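Two views, one desk: first results from the hand-held gripper work

Regular readers will remember that our group at Stastcombe has been teaching robot arms to tidy desks by having people do the job first, with a gripper in the hand. We finally have numbers to share, and we're rather pleased with them!

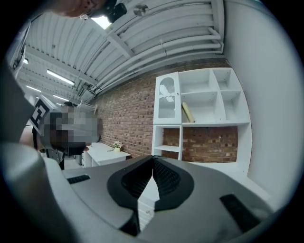
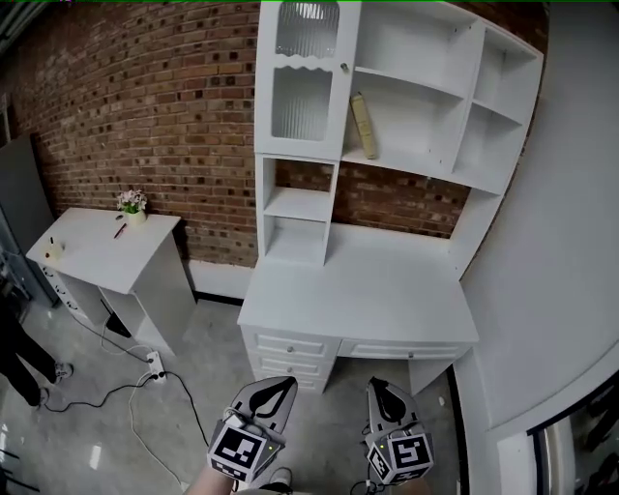
Words: Janka Koubek, 21 Oct 2024

The question was a simple one. If a person shows a task with a hand-held gripper, does the robot learn better when it also gets a view from head height? The gripper's own camera sees things very close up, and its lens is so wide that walls and ceilings bend right round the edges. The head view is calmer. You get the desk, the side table, the floor and both gripper fingers, with the square markers on them, all at once.

We collected 490 demonstrations of short jobs: opening a drawer, moving a pen, putting a book back upright on its shelf. After throwing out the ones where the two recordings didn't line up in time, we had just 400 left, and those went into training. One model (we call it Porow) had the gripper view only. The other, Rikgate, had both.

On a desk neither model had met before, Rikgate finished 68 per cent of its tries. Porow managed fewer than half, and most of its misses came before it had touched anything, while it was still hunting for the right drawer knob. Once it was close, it did nearly as well as its sibling, which I found lovely to see. The close-up view seems to carry the fine work and the head view gets you to the right place.

White furniture is still hard going. Small knobs on a white drawer front give the model very little to hold on to, and the pen job suffers whenever the pen lies near a table edge.

Next we'll try dropping the head view halfway through each task, to find out how long it is needed. The Nyamweya arm is booked for the tests, and the write-up should be in the next issue.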